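Plemesetti raid

The Plemesetti raid was a military operation carried out in October against a compound outside the town of Plemesetti, held at that time by the armed group Kandivex. The target was the deputy commander of the group, known only by the name Riis. His death was announced by the interior ministry the next morning, but Kandivex did not confirm it for 20 days.

Background

Kandivex was formed by former border guards after the closing of the Woso crossing. By the year of the raid it controlled the road between Woso and Plemesetti and collected a tax from drivers. Riis was responsible for this tax and, according to the ministry, for the kidnapping of two district judges.

Course of the raid

The operation started shortly before dawn and lasted 60 minutes. Soldiers came on foot from the north side, where the wall was lowest. The ministry spoke of no civilian losses - a claim which was disputed by families in the town. Fighting continued near the market until noon, and 1,431 residents left for Woso in the following week. 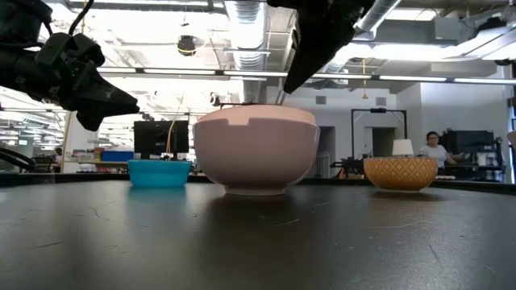
Three bowls, the one in the centre pink and the one on the right with a raised diamond pattern.

Reactions

The journalist Esben Overgaard, who visited Plemesetti after the raid, wrote that the compound had also been used as a grain store, and that several of the dead were workers there. The ministry rejected his report. Skarphéðinn Snorradóttir, a researcher of armed groups, has argued that the death of Riis made Kandivex weaker in money but not in number of fighters, as his tax collectors simply moved to the southern road.

Later events

An inquiry into the civilian deaths was opened by the regional court. Its report was published on Wednesday, March 6, 2024, and found that the soldiers had received an old plan of the compound. No officer was charged. The road to Woso is open again, with checkpoints at both ends.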